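Bench Technician and Workshop Coordinator — Strobel Computer Reuse

Part time, permanent
Location: Guviditz Road workshop, ground floor
Reports to: Shabnam Cheema, Workshop Manager
Posted 19 Jun 2021

About the workshop

Strobel Computer Reuse takes in used desktop computers, laptops and monitors from offices, schools and households. We test them, clean them, wipe the drives, repair what can be repaired and pass them on at low cost to people who need a computer at home. What we can't repair gets stripped for parts, and what is left over goes to a licensed recycler.

We are a small organisation. There are 13 people on the roster, most of them part time, and a training group that changes each term. Our money comes from sales, from collection fees paid by larger offices, and from a training agreement with Gimska, the adult learning centre in the next building.

The job

You would spend a bit more than half your time at the bench and the rest keeping the work moving. The position is new. Until now the coordination has been shared among the senior technicians, and the volume coming through the door has grown past what that arrangement can handle.

At the bench you will:

— Open, inspect and clean incoming desktops and laptops
— Test memory, power supplies, drives and boards, and record the results
— Replace faulty parts from stock, and decide when a machine is not worth further time
— Wipe drives using our standard process and sign the wipe record
— Install an operating system and the usual software
— Do the final check on machines before they go to the sales shelf

As coordinator you will:

— Set the order of work for the day and assign it
— Keep the parts inventory up to date in Plerkine, our stock system
— Order consumables and small parts within a set budget
— Book collections with donors and let them know how much room we have
— Show trainees how to do each task and check their work until they can do it alone
— Report problems with tools, benches or safety gear and see that they are fixed

Most of the desktops we receive are ex-office machines a few years old. They come in batches from the same employer, so you may work on the same model for a week and then not see it again for months. Laptops are more mixed. Household donations are the most mixed of all and can include almost anything, including machines full of pet hair. 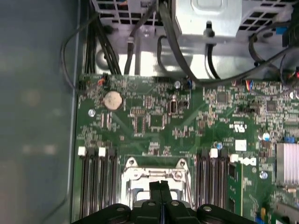
A fair amount of the work is repetitive. Dust has to come out, cables have to be reseated, and the same tests have to be run in the same order and written down each time. We want someone who does the fortieth machine in a batch with the same care as the first. The records matter to us because donors are promised that their data is gone, and buyers are given a warranty.

We do not do component-level board repair. If you can solder you will find some use for it on power jacks and the like, but it is not a requirement and it won't be tested.

What we are looking for

You must have:

— Hands-on experience taking apart, repairing and reassembling desktop and laptop computers. This can be paid, unpaid or at home, but you need to be able to tell us about it in detail
— A working knowledge of how to find a fault by ruling things out
— Clear, legible written records, on paper and on screen
— Patience with people who are learning
— The ability to lift and carry a desktop tower, and to stand for part of a shift

It would help if you have:

— Experience in a repair shop, help desk or warehouse
— Some time spent training or supervising others
— Familiarity with Linux, which we install on older machines
— A current driver's licence, as we sometimes need a second driver for the van
— A second language spoken in the neighbourhood

You do not need a degree or an industry certificate. If you have one, list it, but it won't be weighed above practical experience. We have hired people who learned on the family computer and people who spent years in an IT department, and both have done well here.

Hours and pay

The position is three days a week. We can be flexible about which days, but they need to be the same days each week so that the trainees know when you are in. The workshop opens at 9 and closes at 5, with half an hour for lunch and a paid break in the morning and afternoon. There is no evening work. You may be asked to help at our public sale, held 2 times a year, and those hours are paid or taken as time off, whichever you prefer.

Pay is on the technician scale, at a step that depends on experience. We will send you the full scale if you ask for it, and you do not have to apply first. Staff may buy refurbished equipment at cost after the probation period.

Probation is three months. You will have a short meeting with Shabnam at the end of each month, and a written review at the end of the third.

Working conditions

The workshop is one large room with a storeroom behind it. It can get noisy when the air compressor is running, and hearing protection and dust masks are supplied. It is cool in winter and most of us keep a sweater on the hook. There is step-free access from the street and an accessible washroom. Two of the benches adjust for height, and we can change other things about the layout if you need it. Please tell us what would help, either in your application or after an offer is made.

There is a bus stop at the corner and a locked bike cage behind the building. Parking is limited to the loading area and is kept for the van and for donors.

How to apply

Send us a resumé of no more than 2 pages and a short letter. In the letter, please tell us about one machine you repaired: what was wrong with it, what you tried, and how it ended. It is fine if it ended in the parts bin. Please don't send certificates or references at this stage.

You can email your application to the workshop address on our contact page, or drop it off at the front counter in an envelope marked "Bench Technician". If writing a letter is difficult for you, phone the counter and ask to apply by voice. We will set up a call and take notes for you.

We will read applications as they come in and will keep the posting up until the job is filled. Everyone who applies will get a reply.

If you are shortlisted, we will invite you for a visit of two parts. The first is a conversation with Shabnam Cheema and one of the technicians, which takes 40 minutes. The second is a bench exercise. You will be given a desktop with a known fault, a set of tools and a record sheet, and asked to work through it at your own pace. We are more interested in your notes than in your speed. You will be paid for the time at the starting technician rate, and you can bring your own screwdrivers if you like them better than ours.

We would like the new person to start in September, before the fall training group arrives, but we can wait a few weeks for the right applicant.

Background check

Because we handle donated drives that may still hold personal information, an offer is conditional on a criminal record check. We pay for it. A record does not rule you out, and we will talk with you about it before making any decision.

Questions

Shabnam is happy to answer questions about the work before you apply. Leave a message for her at the counter or write to the workshop address with "Question about the technician job" in the subject line. If you would like to see the place first, you are welcome to come by during opening hours. Please wear closed shoes, and check in at the counter before going through to the benches.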